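Home World Borders Politics Long Reads Magazine Subscribe

The river that counts everything and proves very little

Nestau says its neighbor has violated the border 1,848 times. Skava says it hasn't done so once. Neither government seems eager to let anyone check.

By Arsen Vakulenko

18 comments

The foreign ministry of Nestau has a fondness for large numbers read aloud slowly. In December it called reporters into its upstairs briefing room, the one with the bad heating, and a deputy minister read one out: 1,848 violations of the Ilau River border by persons or vehicles from Skava. He read it twice. Then he thanked us for coming and left by the side door.

The ministry handed out a report afterward. It is 17 pages long, and four of those are a history of the river. The rest is a set of summary tables with a short introduction, and the introduction uses the word "systematic" in nearly every paragraph. What it does not do is say what a violation is.

That would seem a basic thing to settle before counting them. I asked whether a fishing boat that drifts past the midpoint of the river is a violation. The press office said it could be, depending on circumstances. I asked whether a cow could commit one. The press office said it would get back to me, and two weeks later it did, with a copy of the same report.

Skava's answer came the next morning, in a statement three sentences long. It said the government was surprised by the claims, that no evidence had been shared through the proper channels, and that its border guards act at all times in line with the agreement between the two countries. I have been covering this border long enough to have read that statement before. I went back through my folders and found it, word for word, attached to an earlier quarrel over a dredging barge.

So there we are. One side gives a number with nothing under it, and the other denies everything without asking what it is denying.
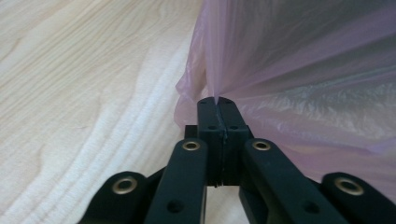 The agreement both capitals keep citing is the Karpenko protocol, signed in the border town of that name after the last round of serious trouble. It set up a joint commission, a telephone line between the two guard commands, and a rule that any incident would be reported to the other side by noon the following day. Diplomats still talk about it warmly. I have sat through more than one dinner at which it was described as a model for the region.

The rule about noon is the important part, and it is the part you hear least about. If Nestau really logged 1,848 incidents, then Skava ought to have received 1,848 notices. I asked both governments how many were sent.

Nestau said notices were sent "where appropriate." Skava said it would not discuss operational correspondence. A former member of the joint commission, who asked not to be named and who still has a pension to think about, told me the telephone line is tested every morning and used for little else. "We say good morning, they say good morning," he said. "Then we both write down that contact was made."

He did not think this was funny, and after an hour with him I didn't either. He had spent years trying to get the two commands to use the same form. They could not agree on the order of the boxes. Skava wanted location first, Nestau wanted the nationality of the offender first, and you can learn a fair amount about each country's politics from that argument alone.

What the tables say

I read the tables in the report several times, looking for something a person could go out and verify. Of the 1,848 incidents, 1,744 are listed with no location more exact than "Ilau sector." The sector runs for the whole length of the shared river. That leaves 104 incidents tied to an actual place, and a good many of those are tied to the town of Karpenko, which is where the official crossing is, and where people from Skava are supposed to be.

There may be a sensible explanation. Guards on night patrol don't always know exactly where they are, and a lot of the older posts still keep paper logs that somebody has to type up later. I put this to the ministry as generously as I could. I was told the exact locations were sensitive. It is hard to see how. The people who crossed presumably know where they crossed, and the people who watched them do it know too. The only ones left in the dark are those being asked to believe it.

I should be fair to Nestau here, because there is plenty of reason to think something goes on along that river. Cigarettes come over. Diesel goes the other way when the price gap is wide enough to pay for the trip. In the villages below Karpenko you can buy Skavan cooking oil with the Skavan label on it, at a price that has clearly never met a customs officer. A woman who runs a shop there laughed when I asked where it came from and pointed at the river with her chin.

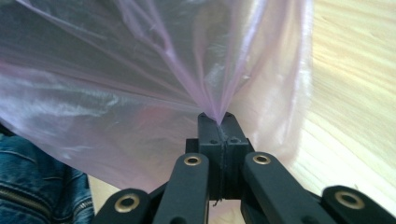 But smuggling was not what the deputy minister talked about. He talked about "hostile penetration," and he talked about it six weeks before his party has to defend a budget that puts a great deal more money into the border guard. When I raised the timing I was told that security does not follow the political calendar. Perhaps it doesn't. Press conferences do.

The last time the guard got a large increase, the money was supposed to buy patrol boats and a string of observation towers. The boats came. Two of them are tied up at Karpenko and look well cared for. The towers are harder to find. I drove the river road on the Nestau side over two days and saw concrete bases at three of the sites named in the old budget papers, with weeds around them and nothing on top. The guard says construction is at different stages in different places. It declined to say which places were at the later stage.

None of this proves the new figure is wrong. It does suggest that a reader should want more than a figure.

Skava's convenient silence

It would be easy to write all this up as a story about one government inflating its grievances, and the Skavan papers have done just that with obvious pleasure. They should be more careful. Their own government has had 18 months to publish the results of an internal review into conduct at its river posts, and it has published nothing. The review was announced after residents of a village on the Nestau bank said men in Skavan uniform had come across at night and taken an outboard motor, some nets, and a generator.

Skava first said the men were not its guards. Then it said they might have been off duty. Then it announced the review, and the subject was closed, since of course one can't comment while a review is under way. I called the office that is meant to be running it. The person who answered had to ask a colleague what I was talking about. The colleague wasn't sure either, but took my number down very politely.

The villagers, for their part, have been visited by two delegations from their own capital and have posed for a number of photographs. They have not got the generator back. One man told me he'd stopped giving interviews as a rule, and was talking to me mainly to ask if I knew anyone at the compensation office. I didn't. He had filled out a claim form and been told it was the wrong one, and the right one, he said, has to be picked up in person at an office that opens at 10 and runs out of forms by 11.

His case, as far as I can tell, is not among the 104 with a location. I went through the entries for that month line by line. Either it is somewhere in the "Ilau sector" pile or it isn't in the report at all, and the ministry would not tell me which. If the best documented incident on the river, with witnesses and a half-apology from the other side, can't be found in the official count, I don't know what the count is for.

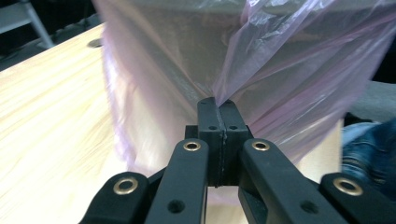

What would help

The joint commission is due to meet again in the spring, and both sides say they will attend. I would not get too excited. At the last session the delegates spent the first morning on seating, and the closing communique welcomed "a frank exchange," a phrase that usually means somebody read a prepared text while somebody else looked at the window.

Still, the protocol already contains what is needed, if anyone cared to use it. Under its terms either government can ask for the two sets of guard logs to be laid side by side and compared, date by date. It takes a single letter. Nestau, which says it has been wronged 1,848 times, has not sent one. Skava, which says it has been slandered, hasn't either.

I asked the deputy minister's office why not. The answer was that a request of that kind would be premature while the facts were still being established. I asked Skava the same question and was referred to the three-sentence statement.

The former commission member thinks the logs would embarrass both commands about equally – gaps in the same places, he suspects, and on the same holidays. He also thinks they will not be opened while he is alive. He is 71 and says he walks every day.

Meanwhile the ferry at Karpenko runs on its winter schedule, with the last boat at 4 in the afternoon. The line of trucks was short when I was there. A guard on the Nestau side went through my bag, found the ministry's report, and asked me if it was any good. He hadn't been given a copy.

Share Save Print 18 comments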